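3.2 Materials and the sorting of returned accessories

The study was carried out with the second-hand shop Stodent, which sells small phone accessories to students in the town of Stavstead. The shop receives most of its goods by donation box, and the rest comes from a local wholesaler, Leung, who gives away stock for phone models that are no longer sold. We received 300 cases in total, and all of them were prepared and sorted on a white tabletop before they were shown to buyers.

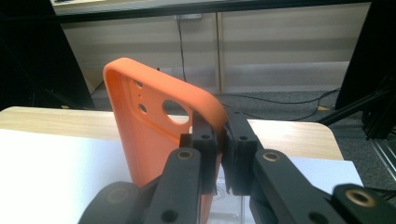
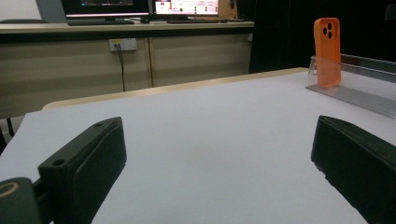 Figure 2. An orange case (first picture) and the white tabletop (second picture).

Our main interest in this part of the work is how buyers decide on the price of a used object when the object has no label and no box. Earlier interviews by Ginette Vidal had suggested that people look first for damage and only after that for color. We were not sure that this order is the same for very cheap goods. For a coat or a lamp, damage means a cost of repair, but a phone case is normally not repaired by anybody. For such an object, color may carry more of the decision. A case in a strong color, like the bright orange one in Figure 2, leaves the buyer little room to be neutral: the person likes it or puts it back. For this reason we treated color as a separate variable with three levels (strong, pale, and black or gray), and we did not combine it with the general state of the object, as was done in the first version of the design.

The state of each case was judged by two persons, Oi-ling Tai and Pak-hei Ho, who worked separately and did not see the notes of each other. They used a scale from one to five, where five means that no mark can be found under a desk lamp. When the two scores differed by one point, we took the lower score. When they differed by more, the case was given to Cheng-en Lam for a third score and the middle value was kept. We also removed all cases with a printed name or a personal drawing – these are interesting, but they belong to another question, which is whether a buyer accepts the trace of an earlier owner.

After sorting, 90 cases remained for the sale itself. They were divided into two groups with a similar mix of colors and scores. The first group was put in open trays near the entrance of the shop, without any price, and the buyer was asked to name a price at the counter. The second group was put in the same kind of trays, but with a small card that gave a suggested price. The cards were printed by Cosano on the same paper as the normal price cards of the shop, so that they would not look like part of a study. The trays changed places every morning before opening, because the left side of the entrance gets more visitors than the right side.

During the sale period in November, the door counter of the shop registered 3775 entries. This number should be read with care. The counter can not separate a new visitor from a person who goes out to look at the window and comes in again, and it also registers the staff. We therefore use it only to compare one day with another, and we do not calculate a share of visitors who bought something.

Each buyer who took a case from the trays was invited to answer a short set of questions. The questions were written in English and translated to Spanish by Efraín Cuervo, who also checked that the words for "used" and "old" did not sound more negative in one language than in the other. In an early draft the Spanish word was closer to "worn out", and two test readers understood that we were asking about broken goods. This was corrected before the sale started. The answers were written on paper and typed in the same evening, and a buyer could leave any question empty.

One limit of the procedure must be mentioned. The fit of a case depends on the phone model, and a buyer can only choose between cases that fit. A person with a common model had a real choice of colors, but a person with a rare model perhaps had only one case to take or refuse. We asked for the model at the counter, and in Section 4 we report the results first for all buyers and then only for those who had at least three fitting cases in the trays on that day. The difference between the two is larger than we expected, especially for the group without a suggested price.

Cases that were not sold stayed in the shop and were returned to the normal shelf at the end of the month. They are not part of the analysis.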